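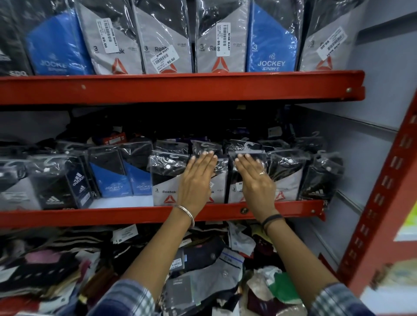

Page last changed: 16/02/2023

Packaging and the Small Supplier: A Conversation with Sioned Dafis

The Grodero Institute for Retail Studies continues its series of interviews with people who work between the factory and the store. Sioned Dafis has advised clothing and household goods makers on packaging for 20 years, first as an employee of the wholesaler Drodum and later on her own account. She spoke with Yuzhen Tan of the Institute's publications office.

Ms. Dafis began in the returns department, an experience she regards as the best training she received. "Everything that had gone wrong with a package came to my desk," she said. "The hanger had snapped, the seal had opened, the size was printed where the price sticker went. After a year of that I could look at a sample and tell you which complaint it would bring."

Her first independent commission came from Simões, a family firm that made hosiery and wished to sell through large stores for the first time. The owners had assumed that their existing paper bands would be accepted. The buyer sent back a manual of 600 pages.

"They were very good at knitting and had never been asked the width of a peg hole," Ms. Dafis said. "We spent most of April on the hanger alone. The store wanted the hole centered, and the band had been folded so that the weight sat to one side. Every pack on the peg would have turned its shoulder to the customer."

Asked whether socks present particular difficulties, she replied that they are harder to sell well than most people suppose. Shoppers wish to feel the cloth, but an opened pack can seldom be sold at full price. A band leaves the fabric exposed and uses little material. A closed pack stays clean and stacks neatly, and it gives the maker a larger surface for printing. She declined to recommend one over the other. "It depends on the store, on who fills the shelf, and on how long the goods will sit there," she said.

On the question of printed information she was more definite. In her view the number of pairs and the size should be legible to a person standing at a normal distance, and the fiber content should be on the back in type that an older customer can read. She has argued this point with designers on many occasions.

"A designer sees one box on a white table," she said. "The customer sees a wall of them, with a child pulling at her sleeve. If she takes home the wrong size, she does not blame the typeface. She blames the company."

The conversation then turned to waste. Ms. Dafis has recently worked with Iltik, a maker of children's clothing, on removing plastic hooks from its range. The project has gone through 2 trials. In the first, the cardboard hooks bent in the stockroom before the goods were put out. A heavier board was chosen for the second, and the stores taking part have kept it.

"The heavier board costs more, and I told them so at the start," she said. "Their production manager, Njål Westerberg, had already put it in his budget. I have had clients who heard that news with less grace."

She was cautious about the claims that accompany such changes. A package described as recyclable may not be accepted by the town in which it is thrown away, and mixed materials are often refused. She advises clients to print plain instructions for each part and to avoid green leaves and similar decoration.

Ms. Dafis will teach the Institute's short course for suppliers together with Cletus Gallagher, formerly a buyer of menswear. Participants are asked to bring a package of their own that has given them trouble. "I would like the failures, please," she said. "The successful ones can stay at home."

Inquiries about the course may be sent to the Institute's publications office.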